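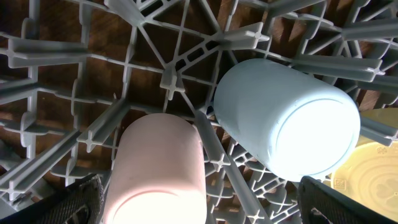
Home Products Reviews Storage Archive

August
By Funmilayo Ojo

The Javilach replacement rack is a one-piece plastic dishwasher rack sold for older machines whose original racks are no longer made. Our department received one from the distributor, Venedmont, and used it in the staff kitchen for 13 weeks. It was also used on a wooden counter as a plain drying rack, a purpose the maker mentions in its leaflet.

The rack is molded in pale gray plastic. Its layout is unusual. Ribs and crossbars spread outward, and the upright tines between them are short, many with small plus-shaped tips. Cups are best placed with the closed end up. Light plastic cups, such as the pink and blue ones we keep for visitors, tend to lean at an angle and do not always stay where they are put. Heavier mugs gave no such trouble. Dinner plates were less satisfactory – the tines are too short to hold them upright, and our reviewers placed only saucers and side plates in the rack after the first week.

The open lattice drains quickly. When the rack is used on a counter, however, water passes straight through to whatever is underneath. No tray is supplied. Owners of wooden counters should place a towel or a shallow pan below it.

Cleaning takes some 4 minutes with a bottle brush. Tea residue collected where the ribs meet, and Siyabonga Molefe of our testing staff found that a cloth alone would not reach it. No tines broke or bent during the trial.

The rack is recommended for households that wash mainly cups and small dishes. Those who need room for plates should consider the Bonico rack, reviewed previously, which has taller tines and costs slightly more. Replacement feet are sold separately in packs of 2.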